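I bought the Cosar carry-on the week my old one lost a wheel on the ferry ramp at Dostesero, and I have now lived out of it long enough to have opinions. Several people who read my rail posts have asked whether it's worth the money, so I'm finally sitting down with a pot of coffee to write it all out.

First, how I travel, so you can judge whether any of this applies to you. I go away for work and for pleasure in about equal parts, mostly on small planes and slow trains, and I almost never check a bag. I'm not tall, and lifting things over my head is my least favorite part of any trip. My last bag was a Hedlund, which I loved dearly and which did 84 flights before that wheel gave up. (Yes, I keep a notebook. My sister teases me about it every Christmas.)

## Packing it

The Cosar opens like a clamshell, with a zipped mesh side and a strapped side. I was suspicious of this, having always been a top-lid person, and for the first few trips I grumbled every time I had to find enough bed to open it on. I've come around. Shoes and the toiletry bag go under the mesh, clothes go under the straps, and nothing wanders. I can get five days in there without sitting on it, or a full week if I wear the heavy sweater on the plane.

What I do miss is an outside pocket. My Hedlund had a big floppy one where I kept a book, a scarf and whatever sandwich I'd bought at the station, and now all of that goes in my shoulder bag, which has gotten fatter as a result.

## Rolling it

Lovely on smooth floors. You can push it along beside you with one finger, and in the long corridor at Cledgate airport, where they make you walk past every perfume counter ever built, that is a real pleasure. It's less lovely on cobbles. The wheels are small and they chatter so loudly that I apologized to a man asleep on a bench. On a rough street I tip it back and pull it on two wheels, and it behaves much better that way.

One warning – on a train it will set off down the aisle by itself if you let go of it. I now wedge my foot against it without even thinking.
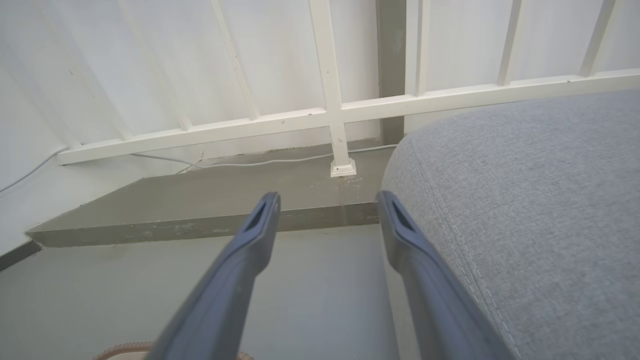

*Gray upholstery and a white railing.*

## The handle and the lock

The handle has 2 heights. The lower one suits me perfectly and the upper one suits my husband, so we've had no arguments there. It wobbles a little when fully up, and it did so from the first day, but it hasn't gotten any worse.

The lock is built into the side and takes a four-number code. Mine was set to 3313 when it arrived, and the leaflet explaining how to change it was printed so small that I had to take it over to the window. Do change it, though! And write the new one down somewhere sensible. I spent part of an evening last August in a guesthouse, trying every birthday in my family, with my toothbrush on the wrong side of the zipper.

## When something went wrong

One of the zipper pulls snapped off in the winter. I wrote to the company expecting to hear nothing, and got a very kind reply from Vibeke Oddsson at the repair desk, who asked for a photo and my address and then mailed me a replacement with a spare. It came with a little drawing showing how to clip it on. It took me a few minutes at the kitchen table and it has held ever since. I wish more companies worked this way, and I told her so.

## Would I buy it again?

I think I would, with a grumble about the pocket. If most of your travel is airports and decent sidewalks, you'll be very happy with it. If you're headed for old towns with steep lanes, I'd look for something with bigger wheels, or go back to a backpack if your shoulders still allow it (mine don't).

I'm taking it north next month on the night train, and I'll add a note here if the wheels complain.

*Posted April 26, 2018*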